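Worum 236 Flat-Bed Knitting Machine: Owner's Guide
Section 4. First Set-Up, Threading and Test Swatch
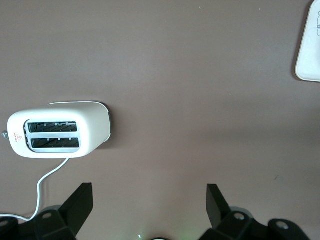
Most of what goes wrong with a flat-bed machine goes wrong in the first hour, and most of that gets blamed on the yarn. Sometimes it is the yarn. More often the bed was never level, or somebody believed the tension number printed on the cone. This section was rewritten by Lefteris Stamatopoulos at the Zunidcombe workshop after a good many machines came back as "faulty" and knitted a clean swatch as soon as they were clamped down properly.

Read the whole section once before you start. You will need the two table clamps, the transfer tool, the cast-on comb, the claw weights, and a cone of smooth, light-colored yarn. Leave the mohair for another month.

4.1 Mounting the bed

1. Pick a table that does not rock. Push down hard on each corner. If it moves, use a different one. Folded cardboard under a leg works until the carriage picks up speed, and then it walks out.

2. Set the machine with its front rail flush with the table edge. Fit both clamps finger-tight, then go back and tighten each a half turn at a time, switching sides.

3. Lay a level along the back rail. The bed tilts slightly toward you by design, so only the side-to-side reading matters.

4. Run the empty carriage from end to end 10 times. It should sound the same in both directions. A click in the same spot each time means a bent needle or a latch standing up. Find it now.

CAUTION: Do not use a power driver on the clamps. The rail will bow before the screw strips, and a bowed rail is not covered by the warranty.

4.2 The needle retainer bar

The retainer bar is the foam-backed strip that holds the needles down. You may read that it lasts the life of the machine. We have never seen one do it. If the needles lift when you push them with a fingertip, the foam is flat and the bar needs replacing, whatever its age.

1. Move the carriage off the bed completely and rest it on a cloth.

2. Push the bar out from the left using the old bar stub or a wooden ruler.

3. Check the foam. It should spring back. If it crumbles or feels sticky, brush every bit of it out of the channel before fitting the new bar.

4. Slide the new bar in from the right, foam side down, with all needles pushed back to the rest position. Hold the needles flat with your free hand as the bar passes over them.

Note: Bars sold as "universal" fit some machines. Measure the channel before you pay for one.

4.3 Threading

1. Place the cone on the floor, directly below the yarn mast. A cone set off to one side feeds unevenly, and you will chase the resulting tight stitches for an evening.

2. Bring the yarn up through the rear eyelet, between the tension discs, under the guide pin and through the end of the take-up spring.

3. Set the mast dial to the middle of its range. Pull the yarn by hand. The spring should dip and come back up without bouncing.

4. Bring the yarn down to the carriage and lay it in feeder A. Close the gate until it clicks. A gate that is nearly closed will knit for several rows and then drop everything on the floor.

Note on wax: Jasińska cones are supplied waxed. Plikdale cones are supplied unwaxed, although the older labels say otherwise. Test by running a length between two fingers. If it squeaks, wax it. Replace the wax disc when the yarn has cut a groove across it.

4.4 Stitch size

The chart inside the lid gives a stitch dial setting for each yarn weight. Treat it as a rumor. It was drawn up on one machine, with one operator, and yours has its own habits. Start one full number looser than the chart suggests and tighten from there. A swatch that is too loose looks bad. A swatch that is too tight can bend latches.

4.5 Test swatch

1. Bring 20 needles on each side of center to working position. Check that every latch is open. Run the latch brush along them if you are in doubt.

2. Cast on with the comb and hang one claw weight at each side. Adding more weight to cure a dropped edge stitch is popular advice and usually makes long, ugly edges. Check the threading first.

3. Set the row counter to zero. Knit 18 rows at a slow, even speed, taking the carriage well clear of the last working needle each time.

4. Stop and look at the fabric. Move the claw weights up close to the needles. If the edges are tight and the middle is fine, loosen the mast tension a little.

5. Knit until the swatch is roughly as long as it is wide, change to waste yarn for a few rows, and run it off the machine.

6. Leave the swatch alone overnight. Wash it the way you plan to wash the finished piece, dry it flat, and measure only then. Gauge taken while the fabric is hanging under weights is no use to anyone, including the people who publish patterns based on it.

CAUTION: If the carriage jams, stop. Do not force it and do not rock it. Turn the release lever toward you, lift the carriage from the back, and push the trapped needles home by hand.

4.6 If the swatch is poor

Dropped stitches in one column: bent needle or stiff latch. Swap that needle with one from the far end of the bed. If the fault moves with it, throw the needle away.

Dropped stitches at random: yarn too dry, gate not closed, or carriage moving too fast. Check in that order.

Loops at one edge only: the take-up spring is not recovering. Raise the mast tension by half a number.

Stripes of tight and loose rows: the cone is catching. Look for a nick in the rim before adjusting anything else.

Everything wrong at once: remount the bed from 4.1. People skip this and order parts.

4.7 Oiling

Use the clear machine oil from the accessory box, one drop on a cloth, wiped along the rails and across the needle butts. Spray lubricants sold for knitting machines may be fine. The ones we have tried left a film that held lint. After oiling, knit a few rows of waste yarn and discard them.

Continue to Section 5, Patterning and the Punch Card Reader, once you have a swatch you would be willing to show someone.

Worum Knitting Machines, Zunidcombe | Contact the workshop | Copyright Worum, all rights reserved | Back to top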